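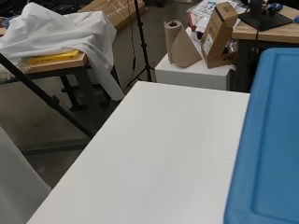 3. Preparing the Work Table and the Paper Bins

This section is for the person who sets up the Correia sorting table for the first time, or who sets it up again after it was moved. Please read all of it one time before you start. The full set-up takes some 56 minutes if you work alone, and less if a second person holds the table top in step 2.

3.1 Before you start

Check that you have the following:

- the table top, white, with the four screw plates already fitted
- the leg set and the bag of screws
- one shallow tray, blue
- the clear storage bins with blue lids (Betside, medium size)
- a soft cloth and a mild cleaner without alcohol
- the label sheet from the Pindia envelope

If the label sheet is missing, you can use plain paper and a marker. The labels are only for your own order, the bins work the same without them.

Choose a floor which is hard and level. Concrete or tile is good. On carpet the table stands, but it moves a little when you press on the edge, and small papers slide.

Note: Keep the shipping boxes until section 4 is finished. If a part must go back to Brulach, it has to travel in its own box.

3.2 Setting up the table

1. Put a blanket or a folded cloth on the floor and lay the table top on it with the white side down.

2. Fix the legs to the screw plates. Turn every screw by hand first, and only after this use the key. Do not tighten one leg completely while the others are still open.

3. Turn the table over. Two persons should do this. Hold the top by its long sides and never by the legs.

4. Press lightly on each corner. If one corner goes down, turn the foot of this leg to the left until the table is quiet.

5. Wipe the top with the cloth. Gray smudges from the packing foam are normal and go away with a little cleaner. If a smudge stays after two times, leave it -- it does no harm to the paper.

Caution: Do not use scouring powder or a rough sponge. The surface is matte, and a rubbed place becomes shiny and can not be repaired.

Caution: The table top carries up to 93 pounds when the weight is spread out. Do not sit on it and do not stand a full bin on the corner.

3.3 Placing the tray

The tray has a raised, rounded rim. It is the place for papers which you have taken out of the bin and did not decide yet.

1. Put the tray at the right side of the table if you write with the right hand, and at the left side if you write with the left.

2. Leave the middle of the table free. You will need this space to lay two sheets next to each other and compare them.

3. The tray can stand over the edge of the table by a small amount, but the bigger part of it must rest on the top.

Note: Please do not use the tray for cups or food. The rim holds water very well, and a paper laid in it later will take it up.

If you have a second table in the room, use it for the things that wait: folders, boards, cloths, everything with no place yet. You can cover it with a large cloth against dust. Let the cloth hang on the side where you do not walk, and see that it does not lie on the floor in your path.

3.4 Filling the bins

The bins are clear so that you can read the first sheet without opening the lid. This only works when the first sheet is placed correctly.

1. Take off the lid and lay it with the inner side up. Wipe the inside of the bin with a dry cloth.

2. Sort your papers by subject before they go in. Four subjects for one bin is the maximum we recommend. With more, you will search longer than you save.

3. For each subject choose one sheet with a large heading. Letters with a heading in small type are not good for this, because the plastic makes small text soft and you can not read it from outside.

4. Place this sheet against the front wall, with the printed side to the outside. When you have two sheets of the same kind, set one a little higher than the other, so that both headings stay visible.

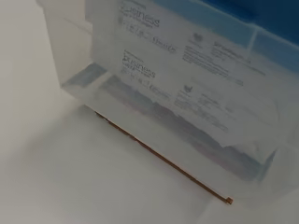
5. Put the other papers of the same subject directly behind. Do not fill more than 200 sheets in one bin, also when there is still room. The front wall bends outward under pressure and then the lid does not sit.

6. Let curled paper lie flat under a book for a night before you put it in. Edges which are curled already will curl more in a standing bin. If you have no time for this, put a piece of card behind the sheets.

7. Close the lid. Press first the two short sides and then the long sides, until the rim is even all around.

Note: When two subjects have the same main heading, for example "Business", write the year or the name of the office on a label and stick it on the outside, below the heading. Otherwise you must open the bin every time to know which is which.

Caution: Do not stack more than 4 bins. Put the heaviest at the bottom, and lift each bin by its body and not by the lid. The lid is made to close, it does not carry.

3.5 Where to keep the bins

Keep filled bins out of direct sun. The blue of the lid loses color after some summers, and the ink of some printers goes pale much earlier. A bin may stand on a concrete floor, but in November, when floors become cold and the air in the room is warm, we advise to put a board or a flat carton under it. Water drops can form on the inside wall, and the first sheet then sticks to the plastic.

If a sheet is stuck already, do not pull. Open the lid, leave the bin open in a dry room until the next morning, and try again at the upper corner.

3.6 Check at the end

- The table does not move when you press on a corner.
- The middle of the table is free.
- Each heading can be read with the lid closed.
- All lids are even at the rim.
- Cleaner and cloth are put away from the paper.

When one of these points is not correct, go back to the part where it belongs. For the fitting of the side shelf, continue with section 4.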